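Chapter 11
Automation and the Handling Worker

Laundries were among the first service trades to mechanise. Washing and pressing moved to machines early, and the Sendale works ran its first tunnel finisher in 1946. Loading remained manual. Cloth has no fixed shape, and a garment must be found, separated and opened before it can be hung. 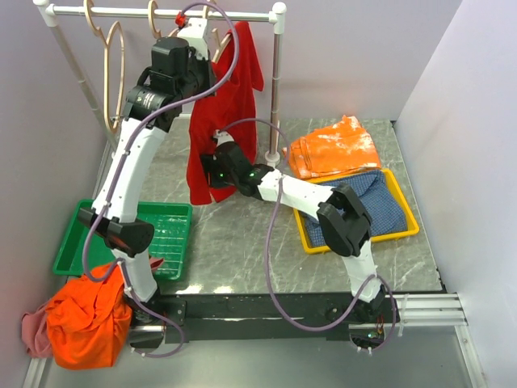 Figure 11.1 Two-arm cell with a red garment on the rack.

The Brasden study followed 103 employees over 19 months while cells of this type were brought into the sorting hall. It recorded changes in three areas: physical load, pace and skill. Lifting and reaching fell. Pace became harder to judge, as staff now waited on a machine cycle they did not set. Skill shifted from handling towards fault clearing – a task that was at first left out of the grading scheme.

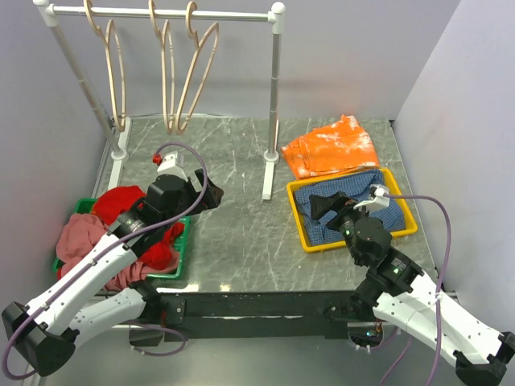 Figure 11.2 The same cell with three empty hangers on the rail and mixed fabrics in the green basket.

Wong (see Further Reading) treats the operator and the cell as one system. Under this view, output per hour is a poor measure if the time spent on preparing baskets and checking hung items is not counted. Section 11.2 sets out a method for counting it. Section 11.3 applies the method to the Brerano agreement, under which attendants are paid for fault clearing at the higher grade.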